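Search questions, tags, people
Ask a question Log in

Teaching two grippers to nest bowls on a soft surface: what order should we collect in?

Asked by Ghazal Shirazi, February 15, 2020

Hi everybody! I help run the after-school robotics club at Hirkstead and our spring project is the most fun thing we've done yet. Two students each hold a gripper with a camera on it, they do a chore together, and the recordings go into training a small policy. Last semester we did blocks. This time the kids voted for bowls (nesting them, then unstacking them), and they wanted a surface that gives a little, so we're working on a bed cover and not a tabletop.

We have 88 takes so far. The tips look good and the kids are getting really smooth. My trouble is the big bowl. When both grippers hold the rim it tips toward one side, and then whoever is on the left pulls one way while the person on the right pulls the other.

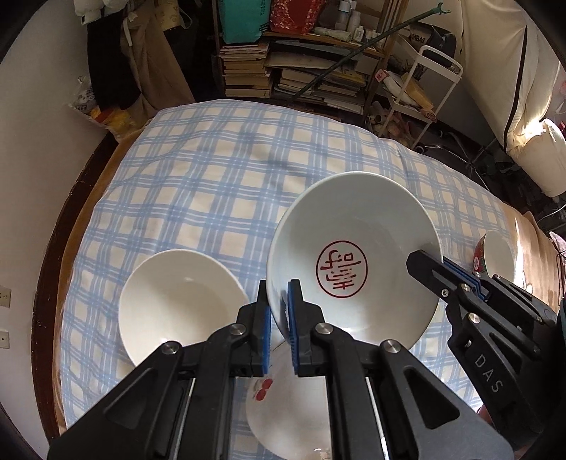
Big bowl tilted, one jaw of each gripper inside the rim.

Questions, then:

1. Should both students hold the big bowl at all, or should one hold and one place?
2. Does the plaid cloth hurt us? One of my students read that busy patterns confuse the camera tracking, and another read the exact opposite.
3. Is it bad that the bowls don't match? We have plain ones and decorated ones, and I'd rather not go buy a set.

We're planning on 800 takes by the end of the semester and I would love to not throw out the first half!

3 answers

Demyd Mykhailiuk answered:

What a great project. My students did cups last year at Dreltetti and I still have the spreadsheet open most evenings.

On the first one, pick a lead and stay with it. We let people decide on the fly for weeks and the policy learned to hesitate, since half the takes had the left hand going first and half had the right. Once we wrote "right lifts, left steadies" on a card and taped it to the desk, things got better fast. For your big bowl I'd have one student pinch the rim and bring it level before the other touches it. If you really want a two-handed lift, keep grabbing on opposite sides like in your photo, because that bowl has every reason to swing.

Keep the cloth! Stripes and squares give the tracker corners to hang on to. What gave us trouble was a plain glossy tabletop. I'd worry more about the sunlight in your room — shiny bowls plus moving sun means the highlights slide around between takes. Try to record at the same hour or pull a curtain, and write down which you did.

Mismatched bowls are good. Leave them mismatched, and swap in one nobody has used every five takes.

Radymyr Pasichnyk answered:

use smaller bowls

Irena Mazurek answered:

I agree with nearly all of Demyd's answer but I'd go slower on the swapping. With 88 takes you don't have much of anything yet, so get one pair of bowls working first, then add. We did the Dravness student challenge in October with 2,846 short takes and the first few hundred were all the same two dishes. Boring, and the kids complained, and it was worth it.

A couple of other things that helped us:

Start every take with the grippers open and away from the bowls. If somebody is already touching a rim when the recording begins, the model never sees the approach.

Soft surfaces sag differently after people lean on them. Smooth the cover between takes. Ours got a dent in it and every bowl rolled to the same spot, which the policy learned beautifully and which was useless anywhere else.

Don't throw out your early takes. Tag them "both hands on rim" and keep them in their own folder. You may want them when you get to heavier things, and tipped bowls make wonderful recovery examples if the students finished the job.

Do tell us how the 800 go!

Comments

Ghazal Shirazi: Thank you all so much!! We made the card today. There was a ten minute argument over who gets to be the lifter and we ended up with two cards and a coin.

Demyd Mykhailiuk: Ha, just log which card it was for each take, otherwise you're back where we started.

Kyrylo Onyshchenko: Do you train on the two camera views together or one model per hand? We're at the same stage with a folding task.

Ghazal Shirazi: Together for now. A parent is lending us a better graphics card next month so we may try both ways.

Radymyr Pasichnyk: i meant smaller bowls weigh less and tip less. start small then do the big one

Related questions

How do you sync the clocks on two handheld grippers?
Gripper pads slipping on glazed dishes
Lytvynenko starter kit: which battery for a two-hour club meeting?
Good first chores for a middle school imitation learning project
How many takes before you train the first time?
Scoring rules for the Dravness student challenge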